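Thread: White table, matte top, one year in. Keep or sell?
Board: Home > Tables, Desks and Shelving

rundown_ottoman
I bought the Rundska in matte white last January because the showroom had one under kind lighting. It now has a gray ring from a mug, a blue smear from a magazine, and a patch by the window where I scrubbed too hard and made it shiny. Somebody has offered me 70 dollars for it. Talk me out of this, or hurry me along.

plinth
Shiny patch is permanent. You polished it. Take the money.

cuypers_fan
Disagree with plinth, as is tradition. Mine is a Cuypers, same sort of finish, and a damp microfiber and dish soap gets off everything except turmeric. What did you scrub with?

rundown_ottoman
The green side of the sponge.

cuypers_fan
Ah. Well.

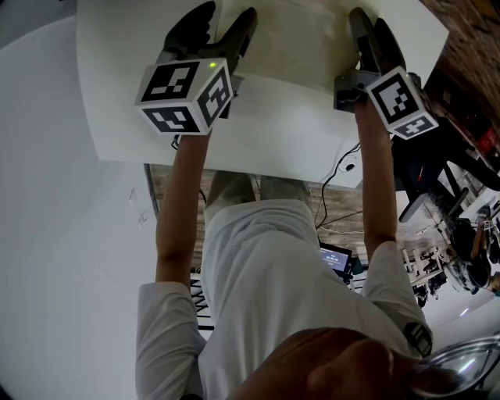 defne_d
The trouble with matte white is less the stains than the cables. You buy a table for its calm, blank surface and inside a week there is a wire going over the front. Mine has a rounded left corner, lovely for the hips, and the straight front edge is where everything goes wrong: one little round white-and-black gadget near the right end, one thin black cable down over the side toward the floor, and my eye goes there before anything else in the room. On a brown table I would never have noticed it. I'd keep yours and learn to live with the patch, but buy cable clips. Signed, Defne Dönmez, owner of 7 cable clips, all in a drawer.

plinth
Or drill a hole in the back and feed the wire through.

defne_d
I rent the table's floor, plinth, but I own the table, and you are not coming near it with a drill.

hekell_ed
Has anyone tried a white cable? Problem solved for under ten bucks.

cuypers_fan
White cables go yellow. Then you have a white table with a yellow cable, like a tooth.

rundown_ottoman
The buyer now says 50 and wants the chairs thrown in.

plinth
Keep the table.

defne_d
Plinth and I agree. Somebody lock the thread.

rundown_ottoman
Keeping it. A plant is going on the shiny patch. What goes under the pot so I don't get another ring?

hekell_ed
Cork. Not the thin stuff.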